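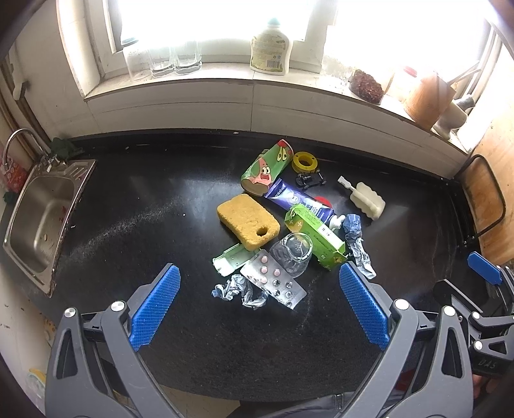
Rental Housing Survey, Weltcombe District: Progress Report to the Hurar Fund

22 Nov 2024
By the Zolness project office
2 min read

This report covers our work on the rental survey from April until now. The grant pays for the collection of asking rents and signed rents in Weltcombe, so that tenants and small landlords can compare them without cost.

We have now 3794 rental records in the database. Of these, 2000 include the signed rent as well as the asking rent, and this was the target for the first year. The records come from 16 letting offices. The largest share was delivered by Giannakopoulos, who also corrected the floor areas in their older files. 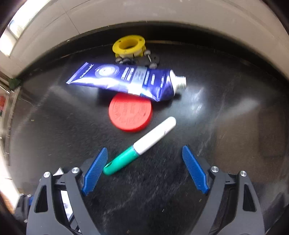 Two matters are behind the plan. First, the one-bedroom units near the station are still poorly covered, with only 40 records, and we do not publish an average for them yet. Second, several offices record the rent with heating included and others without it. We have written to all of them and asked for one method – most have agreed, but the old records must be changed by hand.

Spending is within the approved budget. A small amount for printing was not used, and we ask for your permission to move it to data entry.

In the next period we will finish the correction of the heating costs and send you the first draft of the rent tables by area.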